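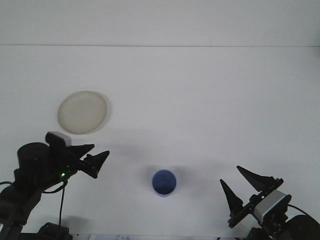 Gustireck 是 Andberg 做的双臂规划与控制软件,跑在一台普通的 Linux 工控机上,负责感知和电机驱动之间那一大段没人愿意认领的活:谁先动、谁让路、夹爪张多大、两条手臂伸到同一块地方时怎么办。我们的默认演示任务朴素得让市场部的同事很难过,一个盘子、一只杯子、两条手臂,把后者放到前者上面。像上面这样,蓝色杯子停在两只夹爪之间,米色盘子在它左后方,偏左臂那一侧,规划器面前就已经摆着好几种都说得过去的方案了:右臂抓了杯子横跨过去,左臂自己来,或者右臂抓起来在中途交给左臂。三种方案人看一眼就能排出好坏,软件排出来要花一点功夫,解释为什么这么排要花更多功夫。Gustireck 的卖点主要在后面这部分。

产品概要
名称:Gustireck 双臂任务规划与控制套件
开发方:Andberg
适用对象:桌面级双臂工作站,带腕部相机或固定相机
交付形式:安装包、离线文档、一份比安装包更常被打开的故障码表
授权方式:按工作站计,不按手臂计(有客户问过三条手臂算几个工作站,算一个)

它管什么

任务层。用一份文本文件描述目标状态,例如“杯子立在盘子上,杯口朝上”。Gustireck 从当前状态推到目标状态,生成一串带先后约束的动作。文件格式很啰嗦,我们知道。上一版写得很简洁,结果每个人读出来的意思都不一样,于是这一版改成了啰嗦的。

分配层。每个动作交给哪条手臂,由可达性、关节余量、预计耗时和碰撞风险一起打分。权重可以调,界面上有滑块。滑块下面有一个“恢复默认”按钮,使用频率高得有点伤人。

轨迹层。两条手臂的轨迹在同一个时间轴上一起求解,而非各算各的再去对时间。后一种做法我们也做过,在仿真里非常漂亮。

控制层。伺服指令以 500 Hz 下发,两条手臂共用一个时钟。相机数据按 30 Hz 进来,中间的空档由状态估计器补齐。估计器对自己有多大把握会写进日志,把握不够时轨迹会自动降速。降速的样子看上去像在犹豫,演示时请提前和观众打个招呼。

Iordache 感知模块

Iordache 随套件提供,也可以换成你自己的。它输出物体的类别、位姿和一个置信区间,输出格式是公开的,换模块时不需要改规划器。

对杯子这类旋转对称的东西,Iordache 不会硬编一个绕轴角度出来,它会直接声明这个自由度无所谓,规划器便可以挑一个最省事的抓取方向。这件事听起来理所当然,直到你见过一条手臂为了对齐一个不存在的把手,把腕关节拧到限位上。

浅色物体放在浅色台面上是另一回事。盘子的边缘和桌面之间对比很弱,能靠得住的往往只有一圈阴影,而手臂一伸过来,阴影就多了好几块。Iordache 会根据手臂当前的关节角估算自己投下的影子大概落在哪里,把那一带的边缘证据打折。光源方向需要标定一次,流程在离线文档里,步骤不长,但请不要跳过第二步。每个跳过第二步的人都以为第二步是可选的,我们已经把那里的字加粗了。

杯子倒了怎么办

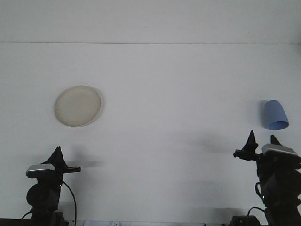
任务文件里的目标写的是“杯口朝上”,初始状态却没有人保证。Gustireck 在规划时把扶正当作一个普通动作,和抓取、放置平起平坐,不需要单独写一段异常处理脚本。杯口朝下时,它会先看有没有一种抓法能在一次抓取里既拿起来又翻过来;做不到,就找一块空台面先放下再换一种抓法;还做不到,就考虑让另一条手臂接手。

三条路都走不通时,软件会停下来并给出原因。原因写成人话,例如“右臂翻转后腕部将进入左臂占用区,左臂在当前姿态下无法撤离”。早先的版本只会返回“规划失败”,信息量和耸肩差不多。

换手(一只夹爪递给另一只夹爪)默认关闭。打开它之后方案会变多,求解时间也会变长,而且规划器对换手有一种初学者的热情,凡事都想递一下。分配层里有一项“换手惩罚”专门用来给它降温,建议从中间值开始往上加。

共享区的规矩

双臂工作站最常见的尴尬发生在台面正中。Gustireck 把两条手臂都够得着的区域标为共享区,进入前需要预约一段时间和一块体积。预约按轨迹逐段释放,手臂撤出一截就让出一截,另一边不必等它完全回到原位。

线缆也算在体积里。腕部那几根松垂的线,URDF 模型里通常没有,现实里通常都有。我们提供了一个粗略的线缆包络:沿着连杆外侧加一圈余量,弯曲处再加宽。它谈不上精确,会让一些本来可行的轨迹被判为不可行。愿意自己去理线的用户可以把余量调小,愿意相信自己理过线的用户请先把线理一遍。

日志与回放:Nernwood

Nernwood 是套件里的回放工具。它把相机画面、关节状态、规划器的候选方案和打分放在同一条时间轴上,可以停在任意时刻,查看当时被否掉的方案以及被否的理由。环形缓冲区最多保留 60 分钟,满了以后从最老的一段开始覆盖。要留证据请及时导出,导出按钮在右上角,它旁边那个长得很像的按钮是清空。下一版会把它们分开。

回放里的数据可以直接改一个参数重新规划,看结果差在哪里。这项功能本来是给我们自己排错用的,界面因此带着一股内部工具的气质,灰色偏多。

关于故障码

故障码表按模块分段,感知、规划、控制、通信各占一段,每一条都写了触发条件和建议处理方式。唯一值得在产品页上单独提的是 3962:两条手臂互相等待对方释放共享区。正常情况下仲裁器会挑一条手臂后退,优先让没拿东西的那条退。两条都拿着东西,后方又都没有余地时,就会报 3962,两臂保持当前姿态,等人来处理。

我们考虑过让它自动放下手里的东西再退。试了一段时间之后,这个选项改成了默认关闭,藏在高级设置的最后一页。

安装与接入

工控机需要实时内核。没有实时内核也能启动,软件会在左上角显示一行黄色提示,并且每次启动都显示,关不掉。

手臂驱动通过一个薄接口接入,需要实现的函数包括读关节、写关节、读夹爪开度、写夹爪开度、急停查询,以及时间戳。时间戳请用采样时刻的,不要用收到数据那一刻的。这条我们在文档里写了三遍,技术支持收到的工单里,它仍然稳居前列。

相机接入支持固定相机和腕部相机混用。手眼标定由一个向导带着做,标定板请贴平。向导能检测出标定板不平,检测不出它贴在了一本会被人拿走的笔记本上。

双臂基座之间的相对位姿是整套系统里最值得花时间的一个数。向导会让两只夹爪依次去碰同一个标定点,换几个位置重复。做完之后拧紧底座螺丝,次序反过来更好,即先拧螺丝再标定,我们见过两种次序,后一种的用户睡得比较早。

用户留言(节选)
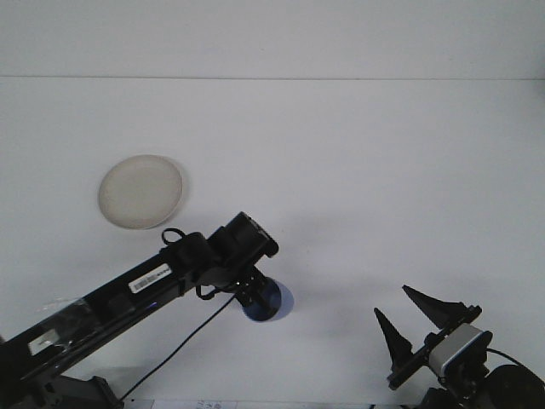 用了一个多月,任务文件确实啰嗦,不过交接给下一班的时候反而省了口舌,这点我收回安装第一天说过的话。想提两个问题。第一,共享区的预约能不能按任务优先级来抢?现在是先到先得,左臂去挪一个根本不急的盘子,右臂就得在旁边干等。第二,Nernwood 里候选方案的打分能不能导出成表格?我现在是截图,再对着截图往表格里敲,敲到第三天开始怀疑人生。另外那个清空按钮,我按过了,不想展开讲。

Andberg 回复:优先级抢占已经在做,难点在被抢的那条手臂可能正走到一半,让它倒回去有时比等它走完更慢。目前的做法是抢占前先估算两种情况的耗时,划算才抢,测试版会在九月放给愿意试的用户。打分导出成表格下个小版本就有,逗号分隔,表头是英文。清空按钮的事我们很抱歉,已经加了确认框,确认框的默认选项是“取消”。

补充一条给同样在等抢占功能的用户:在它发布之前,可以把不急的动作在任务文件里标成 deferrable。规划器会尽量把它们往后排,让出共享区。这个标记一直都在,只是文档里放在了附录,而附录的阅读量我们心里有数。

不支持的事

力控装配目前不支持。Gustireck 能读夹爪电流来判断有没有夹住,拿它去做插孔一类的活不合适。

布料、线绳和袋子不支持。Iordache 会礼貌地把它们识别为“未知”,规划器会绕开走。

透明杯子部分支持,要看背景。白色台面加透明杯子,我们的建议是换一只有颜色的杯子。

移动底盘不支持。有人把工作站装在带轮子的架子上推来推去,推完要重新标定相机与台面的关系,底座螺丝也请再看一眼。

人机协作场景请另外配置符合当地法规的安全设备。Gustireck 的停止功能属于程序停止,不能替代硬件急停。这一段没有俏皮话。

授权与试用

试用版功能完整,不限任务数量,Nernwood 导出的文件上会带水印。试用期内的工单与正式用户排同一个队,按提交先后处理。提交时请附上 Nernwood 导出包、任务文件和手臂驱动的版本。只附一句“手臂不动了”的工单我们也会回,回的内容是请附上前面说的那三样。

教学用途另有授权,价格低一些,条件是学生写的任务文件如果能让规划器卡死,请发给我们一份。目前收到的样本质量很高,其中有一份要求把盘子放在杯子里。

升级说明

从上一版升级时,旧的任务文件需要跑一遍转换脚本。脚本会保留注释,也会在它看不懂的地方加一行自己的注释。分配层的权重不会自动迁移,因为刻度变了,旧数值照搬过来会让规划器格外偏爱左臂。升级前先导出日志,升级后先空载跑一遍,再把杯子放上去。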